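Re: [armbuild] opening a soft bag with two arms

Gwenaël Chevalier wrote:
> I can pick up the sponge and the tape measure all day. The backpack
> is another matter. One hand pulls and the whole bag comes along.
> Do you glue it down? And what grip force do you run?

No glue. The felt holds the bag well enough if the other hand is on it before you pull. I set the first contact near the top handle, then bring in the second arm. One finger pressing is fine for a hard object, but nylon just folds under it, so I went over to gripping the top edge.

Limit on the closing motor is 400, in the raw units the Tessier driver uses. At 800 it held better and the wrist started to complain. I have not tried anything between the two.

Leave the zipper partly open when you start. Mine can't find the pull tab yet – that is a job for the winter. I also keep the other things on the table so the Viler script has something to plan around.

Fingered hand first, then the two white arms with grippers: 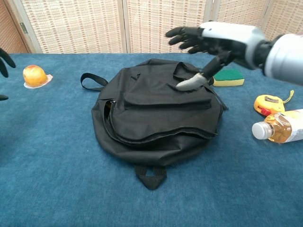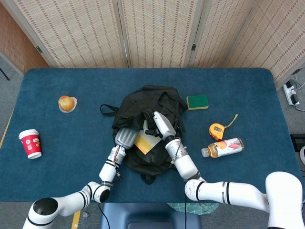

Sistlow, November

If you copy the gripper setup, tie the wrist wires in a bundle and leave slack for the elbow. Mine were 2 inches short the first time. I can post the Bastik config if anyone wants it.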